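Tray Handling Cell: Equipment Plan and Cost Inputs
README for the planning folder, revised 3rd December
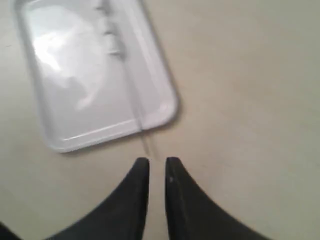 This folder holds the inputs used to plan the second tray handling cell at Madthorpe. It covers what has to be bought, what can be moved over from the first cell, and which lines are still open. It does not cover floor works or power, which are in the site budget.

Contents

equipment.csv – one row per item, with quantity, supplier, lead time and status
consumables.csv – finger sets, trays and fasteners, planned by quarter
sessions.csv – one row per recorded pick session in the first cell, used to estimate wear
assumptions.txt – rates, shift pattern and rounding rules
quotes/ – supplier quotes, named by supplier and revision

Scope of the session data

sessions.csv has 669 rows. Of these, 192 ended in an operator stop and are marked with stop = 1. The stop reason is free text and has not been cleaned up. Sessions were recorded on the Prelis arm only. Rows from before April use the old finger part number and should be left out of any wear estimate.

Each session is a set of picks from a flat work surface. Wrist camera video is kept on the Nustia storage server and is not part of this folder. Video retention is a budget item in its own right (see Storage).

Equipment lines

Arm. One new unit. The current plan is a second Prelis, so that spare parts and operator training carry over. The Tagle quote is kept in quotes/ as a comparison and is lower on purchase price, but it does not include the controller or the mounting plate. Compare the totals in column H, not the unit prices in column D.

Gripper. One body and two sets of fingers. Finger sets are treated as consumables after the first pair and appear in both CSV files. Filter on first_fit = 0 in consumables.csv to avoid counting them twice.

Wrist camera. One new unit plus one spare. The spare was added after the first cell stood idle for 72 hours waiting for a replacement cable. Cables are now a separate line.

Trays. Plastic, with a raised rim. Glossy trays produce glare under overhead lights, and this affects the camera image more than it affects the grip. A matte version has been priced. The difference is small per tray, but there is a minimum order, so the line is split into a trial quantity and a full quantity. Only the trial quantity is in the base budget.

Lighting. Not yet priced. If diffused lighting is approved, the matte tray line may be dropped. Do not approve both before the trial has been reviewed.

Storage. Priced per month on the Nustia server. The base case keeps all video. The reduced case keeps full video for stopped sessions and a short clip for the rest.

Method

All prices are entered without tax. Freight is entered once per supplier, on the first row for that supplier. Lead times are in calendar days from order to arrival at Madthorpe – not to commissioning. Installation labor is taken from the time sheets for the first cell, with no reduction for experience.

Status values

open: no quote received
quoted: quote on file and still valid
held: waiting on another line
ordered: purchase order issued

Known gaps

The wear estimate for fingers is based on one arm and one surface material.
Two rows in equipment.csv have a quote that expires before the approval date.
There is no resale value for the first cell's original gripper; it is entered as zero.
Guarding is shown as held until the floor layout is fixed.

Changes

Revision 2: camera spare added, cables split out, tray line divided into trial and full quantities.
Revision 1: first issue.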